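Kustside Small Objects and Papered Surfaces
Data card and README, release 2
Prepared by Roscoe Pettigrew for the Govico Household Materials Archive
Last revised 2023-01-17

Summary

Kustside is a collection of tabletop recordings concerned with small handheld objects and the patterned papers on which they are handled. The collection holds 3,654 recordings in 734 sessions. It is intended for the study of how small items are picked out, held and passed against decorated backgrounds, a condition common in homes and uncommon in most published collections.

Setting

All sessions take place in an open-front enclosure with a flat work surface and three upright walls. Each side is papered, and the papers are changed as complete sets. A set consists of one surface paper, one back wall paper and a matching pair for the side walls.

The set designated Thibodeaux has a pale gray-white surface paper printed with gray foliage, fern fronds and scattered round flowers in orange-peach. The back wall carries a beige damask in vertical stripes, and both side walls carry brown floral motifs. Reviewers have found this set useful for small objects in strong colors, such as the red block. 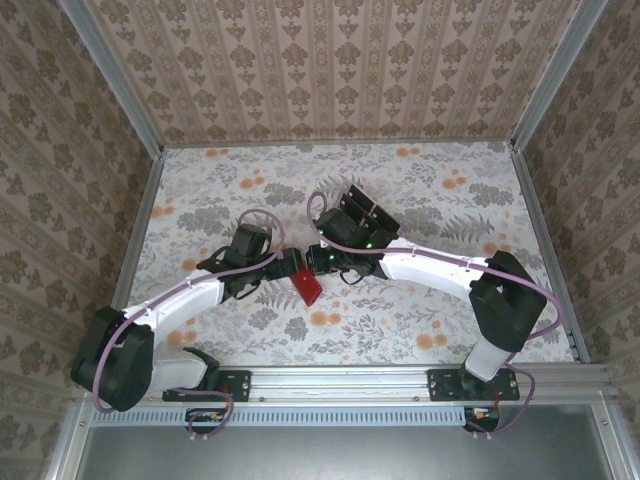 Papers are smoothed by hand before each session and replaced when a crease runs through the middle third of the surface. Replacement is entered in the session notes under "paper_change." Minor scuffs are left in place and are not recorded. Seams at the corners of the walls are permitted, provided that the adjoining papers belong to the same set.

Objects

The object inventory lists 200 items, each small enough to be held in one hand. Items fall into the following groups:

Blocks and plain solids, in single colors
Flat rectangular items, including those with panels or edges in a second color
Stationery and desk articles
Kitchen articles without sharp edges

Objects are entered in the inventory by shape and color. Brand names are omitted, and an item bearing a printed label is described by its general form. Where two items differ only in color, each receives its own entry. Items lost or damaged are retired from the inventory - their numbers are not reissued.

Activities

Three activities are recorded. In "place," an object is set down within the middle portion of the surface. In "turn," an object is rotated to a new resting side. In "pass," an object is transferred from the left side to the right, or the reverse. Red items are used across all three activities to allow comparison between paper sets. Flat rectangular items are assigned chiefly to "turn" and "pass," as their faces are more easily told apart.

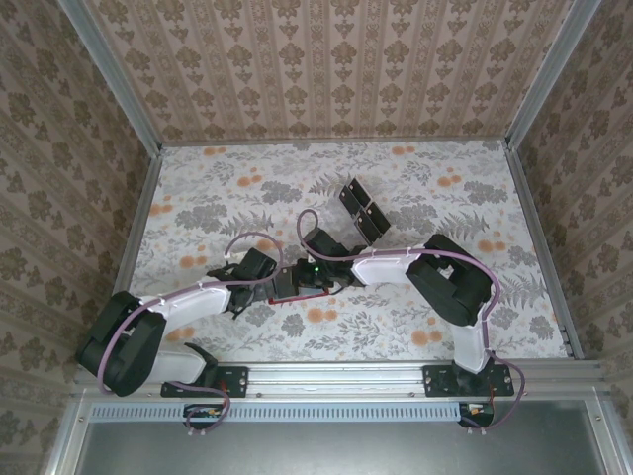 File organization

Each session is stored in its own folder. The folder contains the recordings, a plain text file of session notes, and a copy of the inventory entries for the objects used. The Gatau index, supplied at the top level, lists every session by paper set, object group and activity. Users who need only one paper set should filter the index before downloading.

Known limitations

The paper sets are not evenly represented. Thibodeaux appears more often than any other, and 40 sessions recorded under it lack notes on paper changes. These sessions are marked "incomplete" in the index - they remain suitable for work on objects but should be excluded from studies of surface wear.

Color names in the inventory were assigned by eye. Grays in particular are not consistent between the first release and the present one, and a revised color list is planned for February.

Use and corrections

The collection may be used for research and teaching with acknowledgment of the Govico Household Materials Archive. Corrections to inventory entries should cite the object number and the session folder, and should be addressed to Roscoe Pettigrew at the Archive.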